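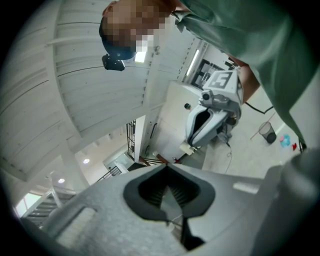 Attachment 1: green shirt, dark cap, white interior

Ticket 556 - Gedov uploader rejects attachments
Site: Brotelthorpe
Raised by: Busisiwe Mkhize
Assigned to: Thanasis Dimitriou
Status: monitoring

Fault: staff directory uploads stop at 600 KB with "file could not be saved". Smaller files go through. Same result in two browsers and on the wired network.

10th March, first response. Cleared the upload cache and restarted the web service. No change. Disk on the Nkuna server has plenty of free space, so ruled out.

Update (TD): limit in the Gedov admin page is set to 6 MB, which is correct. The proxy in front of it has its own limit, last edited in December, and that value is lower. Log shows error 413 for each failed upload.

Update (TD): proxy limit raised to 6 MB and config reloaded. Attachment 1 now saves and opens from the ticket. Four further test files accepted.

Update (BM): uploads fine from my desk. Thumbnails still slow to appear - is that separate?

Update (TD): yes, separate queue. Passed to Dumisani Gumede. Leaving this one open until the Romholm proxy has had the same change.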